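Buscar en el repositorio Buscar Ir

# Lomitz: corpus de descripciones de vivienda en alquiler

04/08/2022, por el equipo de datos de Primirness

## Resumen

Lomitz es un corpus en español de textos de anuncios de alquiler de vivienda, anotado por campos. Sirve para entrenar y evaluar extractores de información: superficie, planta, orientación, mobiliario, condiciones del contrato y gastos incluidos. La versión actual es la 3. Sustituye a la 2, que contenía errores de codificación en los caracteres acentuados y no debe usarse para publicar resultados.

El corpus contiene solo texto. No se distribuyen las fotografías de los anuncios, los precios exactos ni las direcciones.

## Contenido del paquete

- `anuncios.jsonl`: un anuncio por línea, en UTF-8 sin BOM.
- `etiquetas.tsv`: anotaciones por intervalo de caracteres, con inicio incluido y fin excluido.
- `particiones/`: listas de identificadores para entrenamiento, validación y prueba.
- `esquema.md`: definición de las 63 etiquetas y de sus valores admitidos.
- `whitlock/`: reglas de normalización de unidades y abreviaturas.

Los identificadores son estables entre versiones. Si un anuncio se retira, su identificador no se reutiliza.

## Campos

Cada registro tiene cinco campos obligatorios: `id`, `texto`, `tipo`, `zona` y `mes`. El campo `zona` es un código de provincia; no hay granularidad inferior. El campo `tipo` admite `piso`, `estudio`, `habitacion`, `casa` y `otro`. Los locales comerciales quedaron excluidos en la fase de filtrado, aunque persisten algunos registros de uso mixto bajo `otro`.

El texto se conserva tal como lo escribió el anunciante, incluidas faltas de ortografía, mayúsculas sostenidas y signos repetidos. Los teléfonos, correos y nombres propios se han sustituido por los marcadores `TEL`, `MAIL` y `NOM`.

## Anotación

La anotación se hizo en dos pasadas independientes y una de arbitraje. En la primera se marcan los intervalos; en la segunda se asigna el valor normalizado. Los desacuerdos de límite de un solo carácter (espacios, puntuación final) se resuelven automáticamente con Whitlock y no pasan al arbitraje.

La categoría con más desacuerdos es el mobiliario. Expresiones como «semiamueblado», «amueblado básico» o «con lo imprescindible» no tienen un uso uniforme, y el esquema las agrupa bajo `mob_parcial`. Los elementos citados de forma individual se anotan además con su propia etiqueta cuando existe.

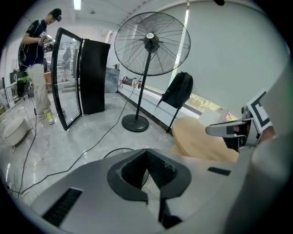
Las mamparas, los armarios empotrados y los electrodomésticos fijos se consideran parte del inmueble y llevan el prefijo `inm_`. Los muebles exentos llevan el prefijo `mob_`. Cuando el texto no permite distinguir entre ambos casos («armario grande en el dormitorio»), se aplica `mob_` por defecto y se activa el indicador `ambiguo`.

Las negaciones se anotan sobre el elemento negado con `pol=neg`. En «sin ascensor» el intervalo cubre únicamente «ascensor».

## Particiones

El 76 % de los anuncios corresponde a entrenamiento. El resto se reparte a partes iguales entre validación y prueba. La división se hace por anunciante anonimizado, de modo que los textos de un mismo anunciante nunca aparecen en dos particiones. Los duplicados casi exactos se eliminaron antes de dividir.

## Uso

Lectura mínima en Python:

 import json
 with open("anuncios.jsonl", encoding="utf-8") as f:
 datos = [json.loads(l) for l in f]

Para la evaluación se recomienda el script de Mustach, que calcula precisión y exhaustividad por etiqueta con coincidencia exacta de intervalo:

 mustach eval --ref etiquetas.tsv --pred salida.tsv

La opción `--laxo` acepta solapamientos parciales. Los resultados obtenidos con ella deben indicarse por separado.

## Limitaciones

- Las zonas rurales están poco representadas.
- Los anuncios de octubre son más numerosos que los de cualquier otro mes, por la demanda estudiantil de habitaciones.
- Los textos bilingües se conservan, pero solo se anota la parte en español.
- El valor `orientacion` se toma del anunciante y no está verificado.

El corpus no es adecuado para estimar precios de mercado ni para perfilar a anunciantes.

## Cambios en la versión 3

- Corregida la codificación de `ñ` y vocales acentuadas.
- Separadas las etiquetas `gastos_agua` y `gastos_comunidad`.
- Eliminado el campo `fuente`, redundante con `tipo` en la mayoría de los registros.
- `whitlock/` reconoce ahora «m2», «m²», «mts» y «metros» como la misma unidad.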